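Okdale Household Packing Collection: Data Card

Version and maintenance

The collection is maintained by the Domestic Materials Group at Wererthorpe. Asmaa Gaber is responsible for its contents, and Cletus Ferreira for storage and access. Version 2 was released in June and replaces the pilot release in full. Requests for the pilot files will not be met, as its labelling scheme differs from the present one and the two cannot be merged without relabelling.

Summary

The collection records ordinary packing and unpacking in lived-in homes: filling cartons, sorting pantry goods, folding linen, and putting things away at the end of the day. It comprises 1000 episodes from 16 dwellings in the Borkmont district. Each episode consists of a sequence of colour images, a short written task label and an entry in the episode register.

It was prepared for the study of how household goods are grouped, stacked and recovered from containers under everyday conditions. Participants were asked to use their own rooms and whatever surfaces they would normally use for the job, including kitchen benches, dining tables, floors and beds. Rooms were not tidied or rearranged for the purpose.

Snacks and confectionery subset

The largest subset, at 600 episodes, concerns packaged snacks and lollies. Soft packaging of this kind is common in homes and awkward to describe. A bag may be full, partly full or empty with little change in its outline, and its printed face may be folded under or turned away. The subset was therefore labelled separately, under the supervision of Marisol Gallagher.

Containers in the subset are mainly corrugated cardboard cartons that had already been used for something else. Remnants of tape, torn flaps and softened corners are retained as found. Cartons were not replaced when they became worn, and wear is not recorded as a fault.

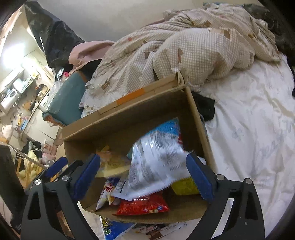
Labels for this subset apply to the whole episode. An item is listed as contained if any part of it lies below the rim of the carton at the moment of labelling, and as outside if it rests wholly on the surrounding surface. Wrappers lying loose on the bedding or bench are listed as outside items and are not treated as rubbish unless the task label refers to rubbish. This rule was adopted after two labellers reached different conclusions on the same episodes, and it has been applied to the subset from the beginning.

Package colours are recorded by the dominant colour of the visible face. Where two colours are equally prominent, both are entered in alphabetical order. Brand names are not entered, even where legible, and flavour is never inferred from colour.

Bedding and soft surfaces

Beds are a frequent working surface in the collection, particularly in smaller flats where the bed is the only large flat area available. A carton placed on a mattress seldom sits level – it tilts towards its heavier side, and the contents settle accordingly. Fitted sheets, doonas and blankets are labelled under the single term "bedding". Patterns on bedding are noted in the register only where they could be confused with an object.

Participants and consent

All participants were adults and gave written consent before recording. Tamsin Alcantara conducted the home visits and held a second conversation with each household after its recordings were complete, at which any episode could be withdrawn without explanation. Episodes showing correspondence, medication or identifiable photographs were removed before release. Requests for withdrawal remain open to all households and are acted upon within 30 days.

Known limitations

The dwellings are mostly flats, and houses with separate laundries or walk-in pantries are poorly represented. Evening recordings outnumber those made in the morning, and lighting varies accordingly. Fresh food is absent. Glass jars occur in the pantry subset only.

Small items at the bottom of a carton are under-reported. Labellers were instructed to enter only what could be identified with confidence, and the item list for a full carton should be read as a minimum. Users requiring complete inventories should consult the Šimko checklists, which were filled in by hand during unpacking and exist for part of the pantry subset – none are available for snacks.

Access and corrections

The collection is available for research and teaching on signature of the standard access form. Redistribution is not permitted. Corrections to labels should be addressed to Everett Benavides, quoting the episode number and the item entry concerned. Accepted corrections are entered in the change register and take effect at the next release.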